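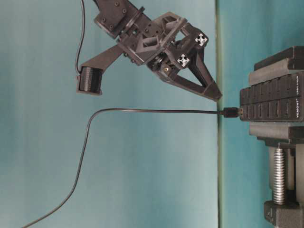
2 min read

Ticket: Fingertip stops short of the plug on cable removal routine
Product: Girnex gripper kit with wrist camera
Opened by: Tamás Dobos
Handled by: Máté Bognár, Vutisel support
Status: Resolved, one item open

Report from customer

We have the Girnex kit on evaluation until the end of September. The job is pulling a cable plug out of a slotted unit held in a bench vise. The arm goes to the approach pose fine, then stops with the fingertip up and to the left of the plug and throws "target pose not confirmed." It did this on every attempt after I remounted the gripper. Before that it ran without trouble. Controller software is Clukuvlow, default settings apart from the approach speed, which I lowered. Log attached.

Reply, 9:40 a.m.

Thanks for the log. The message means the wrist camera lost one of the markers on the finger linkage, or saw it at an angle that does not match the stored calibration. Please check these before changing anything in software:

Camera bracket seated flat against the gripper housing, screws tight.
Both black and white marker tiles clean, flat and not lifting at a corner.
Camera wire clear of the bracket through the full wrist rotation.
Vise tight on the unit. If the unit shifts, the taught pose is no good.

Then tell me the calibration age shown on the status page.

Customer, 10:25 a.m.

Bracket is tight. Wiped both markers, no change. Wire is clear. Vise is tight, I can't move the unit by hand. Calibration age says 168 hours, so it is from before the remount. I assumed it carried over.

Reply, 10:50 a.m.

It does not carry over. Any time the gripper comes off the wrist plate the calibration has to be redone, even if the same screws go back in the same holes. Page 15 of the setup guide has the steps. Run the full version – the quick one only corrects the camera and leaves the finger offset alone. Re-teach the plug position afterward.

Customer, 1:15 p.m.

Full calibration done, position re-taught. The fingertip now reaches the plug and the error is gone. Two comments for the evaluation. The guide should say this on the mounting page, where people will look. And the software could warn when the calibration is older than the last mount. At 2,475 for the kit I would expect that.

Reply, 1:40 p.m.

Agreed on the guide, I have sent the change to the documentation group. The warning is logged as a feature request – the controller has no record of when a gripper was mounted, so it would need a manual confirmation step. I am leaving that item open under this ticket and closing the rest. Reply here if the error comes back.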